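Black clothes coming out of the wash with red fuzz and a gray cast

Posted in Laundry and Fabric Care

casmont_22

We moved to Pearce in November and the new place has a front loader. Ever since then my black things come out looking tired. There is a gray haze on the cotton and little bits of red lint stuck all over it. The red is from a fleece throw, I'm pretty sure, but I don't wash them in the same load anymore and it still happens. I use 2 capfuls of liquid detergent, warm water, normal cycle. No fabric softener. Is it the machine, the water, or me? I don't want to replace everything I own that's black.

4 replies hidden, 3 shown

Vevier Wash House

Too much detergent is the first thing I'd look at. Two capfuls is a lot in a front loader, which uses very little water. The soap doesn't rinse out and dries on the cloth as a gray film. Cut down to the lowest line on the cap, wash cold, and add an extra rinse. Turn everything dark inside out.

For the haze that's already there, run the load once with no detergent at all. If the water in the drum gets sudsy you have your answer. You may need to do it two times.

Then clean the machine. Pull back the rubber door gasket and wipe inside the fold, because lint sits in there and gets onto the next load. That would explain red fuzz showing up when the throw isn't even in the wash. Empty the drain filter too. Put a towel down first.
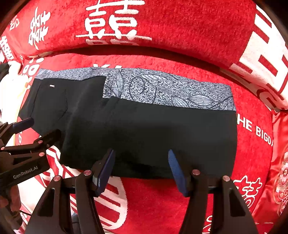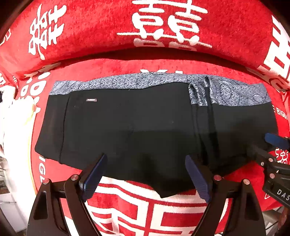 Drying matters as much as washing. Low heat, and take things out while they are barely damp, especially anything with elastic in it. High heat wears out a waistband long before the rest of the garment goes. Also watch where you fold. Plain black cloth laid on something red and fluffy is an easy way to pick up fuzz after the wash, and a gray speckled band won't show it nearly as much as the black part will. Fold on a bare table or a smooth sheet and see if the lint goes away.

Hard water can do the same thing as soap buildup, so if none of this helps, get a test strip from the hardware store.

ceseck198

vinegar in the rinse. works every time

pearce_rowhouse

I'm in Pearce too and the water is hard on our side of town. I'd do the test strip first, before you change anything else. Mine came back high and I switched to a powder with a softener in it, and the gray stopped getting worse. It did not bring back the color on the old stuff. Some of that is just dye loss and you won't wash it out.

I would go easy on the vinegar. I used it for 3 months and the door seal on my machine started to get tacky. Could have been the age of it, but I quit.

For lint, a damp rubber glove rubbed one way over the fabric works better than the sticky rollers. Wash the throw alone and run the machine empty on rinse afterward.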